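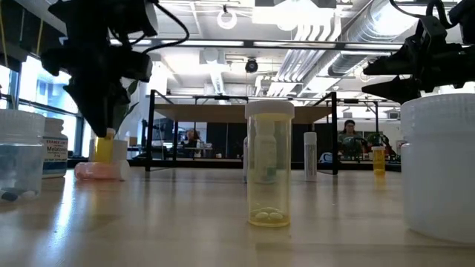
2 min read

Minutes of the staff meeting, Kudunholm office
Wednesday, 2:00 p.m., back meeting room

Chair: Giorgia Fiore
Present: bench team, packing team, two from the front desk
Apologies: Esposito (at the Poltitz site)

1. Last minutes
Accepted with one change. Under item 4, "all benches" should read "bench two only."

2. Two-arm bench
Giorgia gave the figures for August. The bench handled 2,384 items, of which 649 were pill bottles. A person had to step in 344 times, mostly for small upright tubes and for caps that were already on crooked. Clear and tinted plastic is still the slowest to pick. Ukeo has sent new settings for this and they will go on the bench this week.

The bench team asked that the mix of items stay as it is for now – amber bottles with white caps, supplement bottles, tubes, jars. Changing the mix and the settings in the same week would make the numbers hard to read. Agreed.

3. Changes to the work
Hand sorting on bench two has gone from a full shift to about two hours a day. The rest of the time goes to setting out items, watching the arms and clearing stops. Several people said the watching is more tiring than the sorting was. One person said she misses having something to do with her hands and would like to keep a share of the packing.

Giorgia said no jobs are being cut because of the bench and that she will put this in writing. Packing asked whether "no jobs cut" also covers hours. She did not have an answer and will ask Poltitz.

Agreed that no one will watch the bench for more than 90 minutes without a swap. The swap list goes up next to the kettle.

4. Pay grade
Clearing stops and changing settings are not in the current job description. The bench team wants them added and the grade looked at again. Giorgia supports adding the tasks. The grade is a matter for Poltitz. Carried over.

5. Desks near the bench
People seated behind the bench said the stop alarm is too loud for phone calls. Two options were raised: turn it down, or use a light only. The bench team does not want a light only, as it is easy to miss when setting out the next tray. The alarm will be turned down first and looked at again next month.

6. Training
Five people can now run the bench alone. Front desk staff may sign up for the half-day session, but it is not required. Training time counts as paid hours.

7. Other business
Jars with water in them are to be kept away from the cable side of the bench.
The door code has changed. Ask Giorgia.

Actions
Giorgia – written note on jobs; ask Poltitz about hours and grade
Bench team – new settings, swap list, alarm volume
Packing – suggest how the packing share could be split

Meeting closed at 2:50 p.m.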